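The Reading Stair

The model arrived at Perkotholm in a fish crate, wrapped in two bath towels and Kaj's second-best coat, and Malou Hauksdóttir carried it up from the ferry herself because she didn't trust anyone else with the roof.

"It's only card," said Kaj.

"It's a library," said Malou, and walked faster.

She had been an architect for eight years and had never yet been let loose on a whole building. She had done bathrooms. She had done a very good bus shelter in Hollance, with a bench that caught the evening sun, and she still went and sat on it whenever she was in town. But a library! A whole library, for an island with 765 people on it, inside the old net store that stood with its feet practically in the harbour. She had drawn it in bed, on trains, on the back of her own hand. When the letter came to say they were on the shortlist she had rung Kaj at six in the morning and simply shouted.

The net store was waiting for them at the end of the quay with its doors open. She had visited it twice before and both times had come away slightly drunk on it. The walls were tarred black on the outside and pale as bread on the inside. The beams still had hooks in them. High up in the north gable there was one small window, no bigger than a tea tray, and the light that came through it in the afternoon slid all the way down the far wall and across the floor, like somebody slowly unrolling a carpet.

That window was the whole idea. Malou wanted a stair that followed the light – a wide, lazy, wooden stair, with steps deep enough to sit on and books in the sides of it, so that a person could start at the bottom after lunch and read their way up to the top by supper.

"They'll ask about the budget," said Kaj.

"I know they'll ask about the budget."

"And they'll ask where the lift goes."

"Behind the stair, in the old hoist shaft. It's perfect, Kaj. It's as if the herring men knew!"

Úna Horgan met them at the door. She chaired the parish council and ran the bakery, and she had flour on one elbow. Behind her, at a long table made of two doors and four barrels, sat Zofia Zalewska, who was the engineer brought over to advise, and a tall woman in a yellow jumper who put out her hand and said, "Malou Bundgaard."

"Oh," said Malou Hauksdóttir. "So am I. Malou, I mean."

"We'll manage," said Malou Bundgaard. She was going to be the librarian, whoever built the thing.
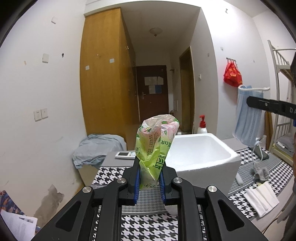 They set the model down and lifted off the towels, and then the coat. One of the little chimneys had come loose on the crossing. Malou pressed it back on with her thumb and kept her thumb there while she talked, which meant that she gave the most important speech of her life leaning slightly to the left.

She told them about the light. She told them about the steps, twenty-eight of them, and how every one would be a different place to read. Low down there would be children's books, because children like to be near the door. Half way up, where the stair turned, there was a landing with a stove and a view of the boats. At the top, under the little window, there would be one chair.

"Just the one?" said Úna.

"Just the one. You'd have to be lucky to get it. Or early."

Zofia Zalewska had taken out a pencil and was doing sums along the edge of the agenda. She did them for a long time. Then she got up, walked over to the north wall and hit it with the flat of her hand, quite hard, and listened.

"Your stair is hanging from this?"

"From the beams," said Malou. "The wall only steadies it."

"The beams are good," said Zofia. "The beams would hold a church." She hit the wall again. "The wall, I am less in love with."

Kaj made a small noise. Malou felt the chimney slide out from under her thumb.

It was Malou Bundgaard who spoke next. She had crouched down until her eyes were level with the model's front door, and she was peering in with one eye shut.

"What happens in winter?" she said. "We get the sun for a few hours and it doesn't come near that window. I grew up over the chandler's. I know what this place looks like in the dark months, and it looks like the inside of a boot."

The other firm, Mitska, had been over the day before with a film. Everyone on the quay had mentioned the film. It had music. It had a glass box standing in front of the net store, lit up like a cruise ship, and people inside it laughing at books.

Malou looked at her model. She looked at the real window, and the real wall, and the real hooks in the beams, each one with its own curl of shadow. And she had, right there in front of everybody, the best idea she had ever had in her life.

"Lamps," she said. "On the hooks. Boat lamps! There must be boat lamps all over this island – in sheds, in attics. Every house lends one. They hang over the stair, each at its own height, and in the winter you come in and you go up through them. You read under your gran's lamp. You fall out with your cousin and go and sit under somebody else's."

Nobody spoke. A gull walked along the roof in what sounded like boots.

"I've got ten in the bakery loft," said Úna Horgan slowly. "My father never threw one out."

"There's the big brass one off the Mabaso," said Malou Bundgaard, standing up. Her knees cracked. "It's been in our hall since she was broken up. My mother dries socks on it."

"And the weight goes to the beams," said Zofia. She was already writing. "Yes. So bring the stair in, off the wall. Let it stand by itself, a hand's width clear. Then the wall can be as old and bad as it likes and we don't trouble it."

"A gap," said Kaj. "You'd see the light come down behind the stair as well."

Malou stared at him. She hadn't thought of that. She grabbed Zofia's pencil, found there was no paper left and drew it on the tabletop, on what had once been somebody's front door, just beneath the letter box. The stair came away from the wall in one long line. It looked lighter at once. It looked like something that had just got up to leave and then thought better of it.

They all leaned in. Úna put a floury finger on the landing and asked whether the stove could be a bit bigger, and Zofia said no, and Malou Bundgaard said what about the returns shelf, and for the best part of an hour they forgot they were supposed to be interviewing anyone.

The ferry hooted twice. Kaj began rolling up the towels.

"We're meant to write to you," said Úna at the door. "In June, once the council's sat. I'm not supposed to say anything before that."

"Of course," said Malou.

"So I'm not saying anything." Úna looked back down the length of the store, where the light had got as far as the barrels. "Only, leave the model. It'd be a shame to take it out in that wind."

Malou ran the whole way along the quay with an empty fish crate banging against her legs. Kaj, who had left his coat behind, was shouting at her to wait.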